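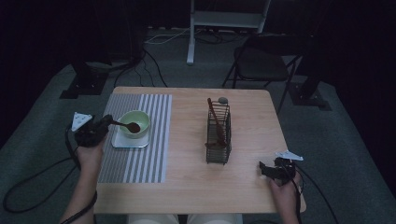

Okay, so window displays for table linens! I've been dressing store windows for nine years, and the table setting is still the thing I get most excited about, because a shopper reads it in the time it takes to walk past a pane of glass. Start small when you plan one. A striped placemat in gray and white, a square white plate, a pale green bowl with a dark wooden spoon in it — that is already enough for one seat, and the stripes do a lot of work leading the eye from the front of the table to the back. Pause here, let them look.

Next, the Stunavgate shop. Ask who has walked by it. Graziella Costa runs it and she let me redo the front window in February with a budget of $300, and I spent most of that on lamps (I would do it again tomorrow). The old window had 118 items in it. Napkins in fans, napkins in rings, the whole Dilska range stacked up by color. Beautiful stuff, and people walked right past.

We took it down to 2 tables. One breakfast, one late supper. Same linens on both, different light. I love this part, so slow down and don't rush it! The breakfast table got a side lamp set low, like sun coming in from a kitchen window, and the supper table got a single warm bulb overhead. Graziella started hearing people ask for "the morning ones" and then buying the same napkins they'd seen on the supper side.

Mention creases. Iron the cloth on the table, then leave one soft fold at the corner where somebody's elbow might have been. Noemi Lombardi taught me that at Ferraro and I have used it in every window since.

Price cards: one per table, low and to the side. If a card has to stand up, stand it behind something. Bring up the Ollov window if anyone asks about this, the one with the cards clipped to the glasses.

Questions they'll probably have: how often to change it (I say every three weeks, sooner if the cloth fades), and whether fake food is okay. Bread, yes. Soup, please no.

Hand around the fabric samples before the break — blue bag, under the lectern.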